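Open day at Lullen, or how I lost an afternoon to bin picking

I've driven past the Lullen workshop in Leslow for years and never once been inside, so when they put a sign out for their December open day I was there before the urn had boiled. Best morning I've had in ages!

Ankica Janevski took our group around. There were 11 of us, mostly parents with kids, plus one bloke who asked very good questions about grippers (I wrote down the answers). She started us off with a short talk in the lunch room and then it was straight out to the floor.

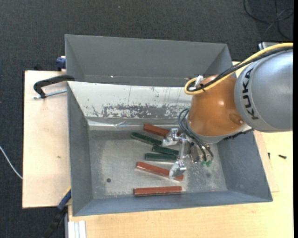 Bin picking is the job I'd come to see, and it's a lot harder than it sounds. Ankica said a robot can grab a part from a neat tray all day long, but tip the same parts into a bin and it has to work out which one to go for and how to get its fingers in. The demo used red-brown and dark green bars lying at all sorts of angles, some of them so close together that I couldn't see where you'd fit a finger, let alone a metal one. I stayed for almost 30 picks. My favourite bit was the moment just before each grab, when the whole big arm slows right down and the fingers ease in beside the bars. The kids next to me started holding their breath for it - so did I.

After that we had a go at steering a smaller arm with a hand controller. I managed to stack 3 foam blocks and was far too pleased with myself. The girl after me, who was maybe nine, did it in half the time.

They're running another one in autumn and I've already put my name down. Park behind the bakery if you go, the front fills up early.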